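About Wannasri

Wannasri supplies and installs bathroom fixtures, floor tile and drainage components for residential and small hotel projects. The company operates a showroom, a cutting shop and a warehouse on one site. Orders are taken from contractors, architects and private owners on the same terms.

History

The business was started by Montri Sukprasert as a tile-cutting service. Fixtures were added when contractors began asking for tubs and basins to be delivered with the floor material, so that drain positions could be set before the tile was laid. The cutting shop remains the largest department by floor area and handles both stock and customer-supplied tile. Decha Phromma became managing director in June of the year the present warehouse opened.

What we do

Freestanding tubs make up most of our fixture sales. A freestanding tub places its full load on a small area of floor, and the subfloor has to be checked before an order is confirmed. We ask for the joist size and spacing, or the slab thickness, and for the location of the waste line. If the waste line is fixed, the tub is selected to suit it. If it can be moved, we provide a drawing showing the outlet center and the minimum clearance to each wall.

Tubs are offered in rectangular, oval and corner forms. Rectangular models need more clearance for cleaning when they are set at an angle to the wall, and the drawing allows for this.
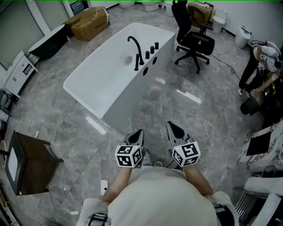 Company Profile, page 20

Floor tile is stocked in stone-effect and plain finishes. Gloss tile is supplied for walls and for floors where the owner accepts a lower slip rating; the rating is printed on the quotation next to the tile code. Tile from different production batches can vary in shade, and we hold every order to a single batch. Additional tile ordered later may not match, so we recommend keeping one unopened box after the job is complete.

Our own drain range is sold under the name Loner. It consists of a floor-mounted waste, a trap and an access cover that can be lifted without removing the tub. The range was developed by Marcela Koubek, who heads the technical department. Spare seals are kept for every version sold to date.

Facilities

The warehouse has 3,000 square meters of covered storage. Tubs are stored upright in their crates and inspected under side lighting before dispatch. Surface defects found at this stage are recorded by crate number and the unit is returned to the maker. Wet cutting is carried out in a separate building with its own settling tank.

People

The company has 85 employees. Halldóra Þorgeirsson manages installation and trains new fitters, who work with an experienced crew until they have passed an internal check on leveling, sealing and leak testing. Wanpen Kaewkla is responsible for orders and delivery scheduling.

Terms and service

Quotations are valid for 30 days. Installation work carries a separate warranty from the fixture itself, and both documents are handed over at completion. The showroom is closed on public holidays and reopens after the New Year break on 2nd January. Drawings and subfloor details can be left at the front desk or sent with the inquiry form.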